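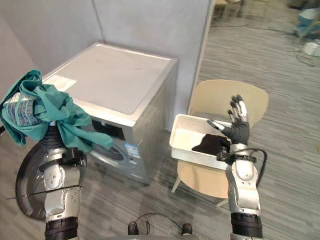
Teal garment beside the front loader, Grendivstead unit.

Ticket 3000
Product: Jorkell front-loading washer, silver-grey
Detergent: Durilau powder, unscented
Opened: July 11, 2018
Status: Resolved, pending one follow-up load
Category: Residue on clothing after full cycle

Reported fault
Chalky residue on dark clothing at the end of the standard cold cycle. The black garment is affected worst, mainly along the seams. The teal garment shows less of it but feels stiff once dried. No error code on the display. Cycle runs to the end and the door unlocks normally. First noticed in June, after changing from liquid detergent to powder.

Checks completed before ticket was raised
Powder drawer removed and rinsed. Door seal wiped. Pump filter opened – some lint, no blockage. Supply tap confirmed fully open. Machine is level and doesn't move during spin.

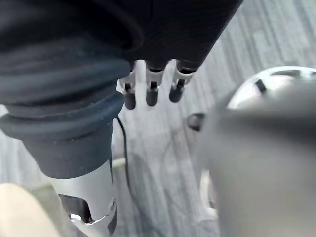
Can powder detergent be used on the cold cycle with this washer?
It can, provided the powder is rated for cold water and the dose matches the load. For a small load, use the lowest line on the scoop and turn on the extra rinse.

Entry 1
Customer advised that powder was being measured for a full drum regardless of load size. Most loads at this unit are small, often just the teal and black items. Advised to run an empty maintenance cycle at 60 degrees with no detergent, then wipe the inside of the drum and the door glass. Customer asked if vinegar should be added. Advised against it until the seal has been checked for wear.

Entry 2
Maintenance cycle completed. Customer reports suds at the door glass during the first part of the cycle although no detergent was added, consistent with build-up in the drum and hoses. Second empty cycle requested, same settings. No suds reported the second time.

Entry 3
Handling after the wash was reviewed, as residue can also be picked up from the container the clothing is carried in. The white woven plastic basket is normally kept on the bedside table between loads and is used for both worn and clean items.
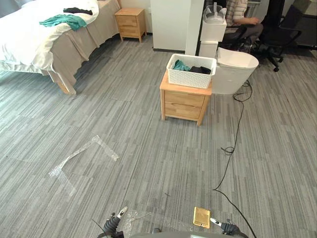 Powder spilled in a basket tends to settle in the corners and along the lattice, and it will transfer to anything damp. Customer was asked to rinse the basket under the shower and let it dry before the next load. Clean clothing can go on the duvet for folding in the meantime. Worn clothing should not be put down on the same spot.

Entry 4
Test load run with the teal and black garments only. Cold cycle, lowest powder line, extra rinse on. Customer reports no residue on the teal garment. Faint mark remains on the black one, inside the hem. Advised to brush it off dry and rewash with no powder at all.

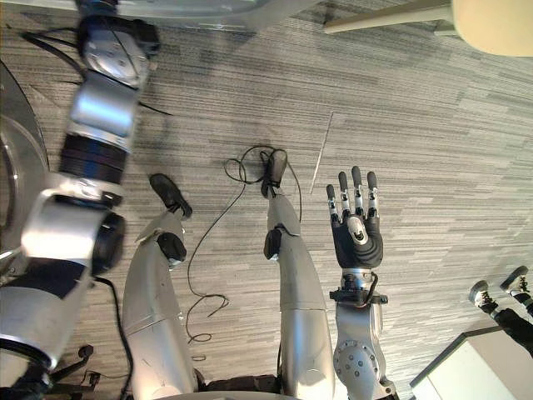

Customer also reported grit on the grey striped carpet along the route to the machine. Likely to be spilled powder. Advised to vacuum it dry. Wetting it first will make it foam and it will take longer to get out.

Entry 5
Rewash completed, hem clear. Karam service visit cancelled at customer's request, no parts ordered. Customer will keep using the Durilau powder at the lower dose and will report back after a load of bedding. If residue returns on the larger load, check the inlet screens next – these were not removed during this ticket.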